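## Chapter 4. Sorting and Setting Tiles

A game tile is a small block with a marked face and a plain back. Before any play, the set is sorted, checked for missing pieces, and stood on edge. A shallow tray keeps loose tiles from sliding off the work surface.

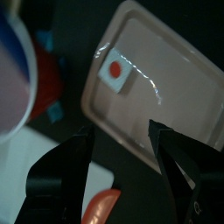

What mark does the Navickas workbook use for the lowest tile? A single red dot, placed on an otherwise blank face.

Tiles stood on edge are less stable than tiles laid flat. Spacing between them must be smaller than their height if a falling tile is to reach the next one.
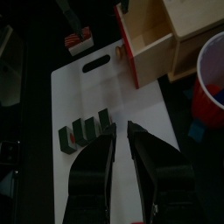 Walter Escobar objects that spacing matters less than a level board, and that a slight tilt will spoil a row of any spacing.

Both factors are treated in Section 4.2. A staggered row, in which each tile is offset from the last, reduces the area of contact between neighbors. 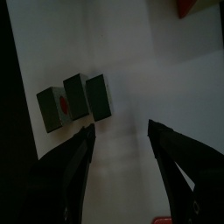
One reader of the Kelau edition asked whether the offset should be measured from the center of the tile or from its corner. This chapter measures from the center.

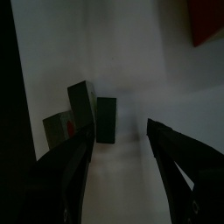 **Figure 4.4.** Three dark tiles set close together on a white surface.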